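Chapter 7
Reading the Offer: Two-Arm Kits and the Packing Task

Every vendor of a two-arm kit will sooner or later show you a bag. Bags are good theater. They are soft, they have handles and zippers, and everyone in the audience has packed one, so the audience fills in whatever the demonstration leaves out. This chapter is about what gets left out.

We take as our case the Flokar bench kit, sold by Stakirine with a setup visit and a year of support. The sales sheet calls it "ready for soft goods on day one." Chia-hao Fung, who bought two of them for a returns warehouse, asked the seller what "ready" meant and got three different answers from three people. Keep that in mind as you read the rest of Part Two.
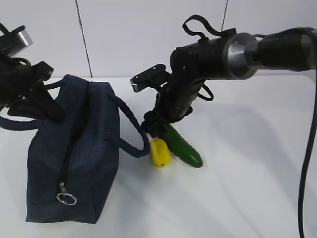 The first thing to settle with any such offer is who or what is driving. An arm moved by a person at a second set of controls and an arm running on its own can look the same from across the room, and a buyer who doesn't ask will usually assume the second. The Flokar contract covers the first. Running on its own is listed under "planned features," with no date — a phrase we will return to in Section 7.4.

The second thing is the success rate. The sheet claims 80 percent for "bag handling." Percent of what? When Celeste Arancibia pressed for the trial log, she received 16 entries, and the log did not say when a trial began or who was allowed to step in. A hand that straightens a strap between tries is a form of help, and it belongs in the record. Sixteen trials is also a small number on which to hang a purchase. A run of 100, with the stopping rule written down before the first one, would be worth the seller's afternoon.

Cloth makes all of this harder to judge. A box is the same box each time you set it down. A fabric bag slumps, folds over its own zipper, and gives way when squeezed, so that a grip which held on one try may close on nothing but a wrinkle on the next. Rivals such as Skuvov quote their figures on rigid parts only, and their numbers look better for it. Do not compare the two columns. 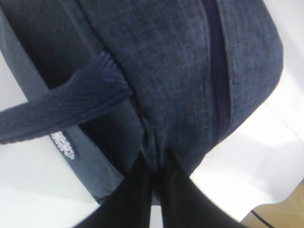 Does a close view from the wrist prove that the grip is sound?

It shows where the fingers are at one moment. Whether the hold survives a lift, a turn, or a heavier load has to be tested separately, and the results written down.

Then there is the matter of the second arm. Sellers price it as though it doubled the work done. In soft-goods tasks much of its time may go to steadying, which is useful but is not double anything. Kwok-wai Poon's rule for his own buyers is to ask for the same task timed with one arm and a plain clamp. Stakirine declined to run that comparison for us.

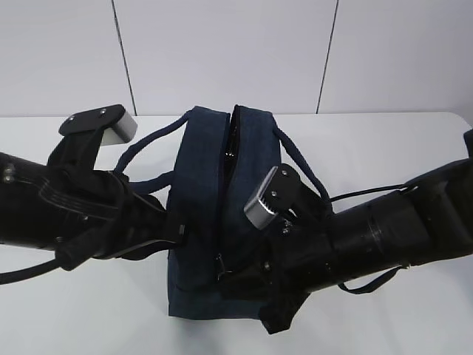
Support terms deserve the same cold reading. The year of support starts at shipping, so a kit sent in December and unpacked after the holidays has already lost part of its cover. Replacement fingertips are billed separately. Retraining the operators after a software update is billed too — the clause sits on the last page, under "Other."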